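How to make a balloon and paper lantern

Posted Jan 4, 2024

I made my first one of these for a garden supper in June and I've been hooked ever since! You need a balloon, a bag of white tissue paper, PVA glue, a soft brush and a bowl to stand the balloon in. That's the lot, and most of it is probably in a drawer already.

Blow the balloon up to the size you want your lantern to be, but stop while it still feels a little soft. Knot it and sit it in the bowl, knot downwards.

Tear the tissue into pieces as big as a playing card. Tearing beats cutting here – the ragged edges melt into each other and you hardly see the joins. I get through 100 pieces on a big one.

Mix two parts glue to one part water. Brush a patch of balloon, lay a piece on, brush over the top and carry on, overlapping as you go. Leave a circle bare around the knot for the opening.

Do four layers, letting each one dry before the next. Leave the whole thing for 16 hours after the last layer (I know, I know, it's a long wait).

Now the fun bit! Hold the balloon by its knot, snip a tiny hole beside it and let the air out slowly. It peels away from the paper with a lovely crackle.

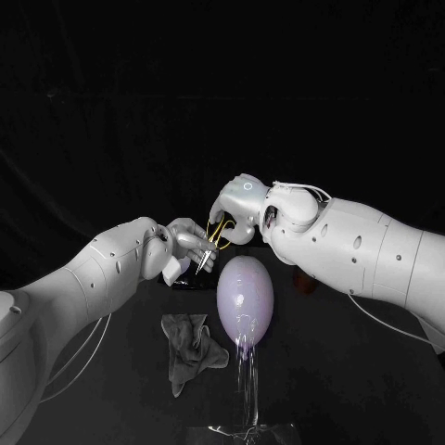 Scissors and a pale lavender balloon.

Trim the rim, punch two holes opposite each other and thread some wire through for a handle. Use a battery tea light only, never a real candle. Mine hang in the porch, and I'm already planning a row of little ones in yellow tissue.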